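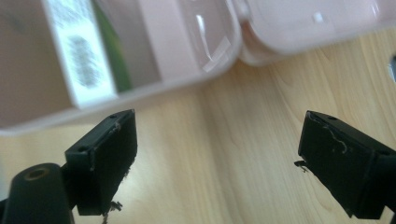 Gripper tips over the work table, pink case behind.

Kulteto handling set: data card

Maintained by Thongchai Srisuk, Kurnside. Last revised 09/06/2022.

Contents
The set holds 542 recordings of tabletop handling with a two-finger hand-held gripper. Raw and trimmed versions are kept in separate folders. File names follow the Stededside pattern and must not be changed after upload.

Recording rules
1. Start with the fingers open and nothing held.
2. Keep both finger tips in view for the whole recording.
3. Leave background furniture where it stands - a change of background means a new session number.

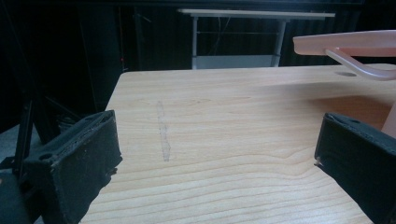
Wear and cleaning
Check the fingers every 10 recordings. Remove lint before the next start. Chipped edges are allowed if the inner faces still close flat; log them under "finger_state". Swap fingers in pairs, never singly.

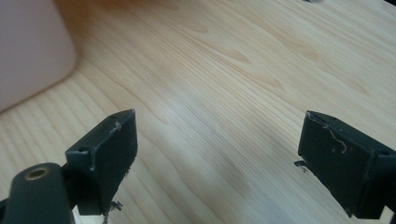
Finger state is graded by the operator on a scale from 0 to 2, and the grade applies to the whole session. Grade 1 covers surface wear only. White scuffing along the top edge of the left finger, as shown, is entered as "edge, left". Torn or hanging material is entered separately, even when small.

Known limits
Glare on pale wood may upset edge detection. Grades given before the Thaweesak revision used a different scale and are marked "old".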